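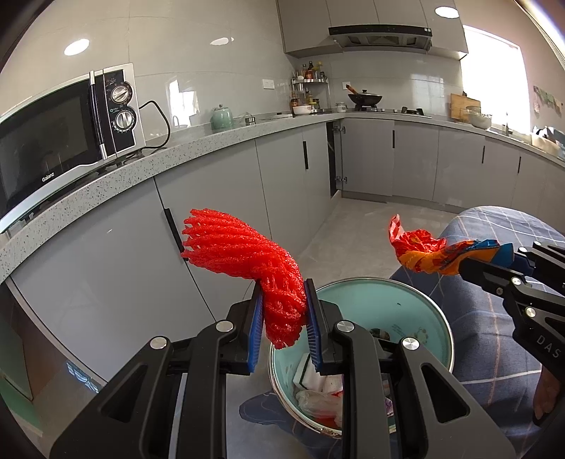
*red foam mesh fruit sleeve + snack wrapper, over the bin*

May, 4:40 pm

Packaging notes, pear trial. Writing this fast before I lose the bench.

Pulled the last of the Wike pears from the cold room. Three crates, all same picking. Crate 1 bare on the tray, crate 2 in paper wrap, crate 3 in foam sleeves. Ran all of them on the shaker table, 200 cycles each, then left to sit overnight at room temp.

Bruising this morning:
- bare - bad. Shoulders mostly, some right through to the core when cut
- paper - better than I expected, but scuffing where the fold sits
- foam - nearly clean. A few stem punctures, sleeve does nothing for those

Ebere thinks the stem punctures are a packing problem, wants them all stem down next time. Fine, but then we have to redo crate 1 as well or the comparison is junk.

Paper is the Guvley stock, the heavier one. It tears if you wrap with damp hands. Ask Yetunde Uzor if the waxed version ever came in, she ordered it before the move.

Scale was off again when I started. Re-zeroed, then it drifted agian by the second crate. Took every weight in crates 2 and 3 twice and wrote down the second one. Crate 1 weights I don't trust, marked with a ? in the sheet.

Cost side - Stestari quoted for a box of 2,046 sleeves, odd number but thats how they pack them. Cheaper per piece than paper if you count wrapping time. Not cheaper if we count getting rid of them. Packhouse can't compost foam and the paper goes straight on the heap. Need a real figure for this, not my guess.

To do:
- stem down, all crates
- cut pears at 3 days as well, bruises may still be coming up
- new battery for scale??
- label the cold room shelf, someone ate a control

Ebere has the shaker table tomorrow morning, I get it after lunch.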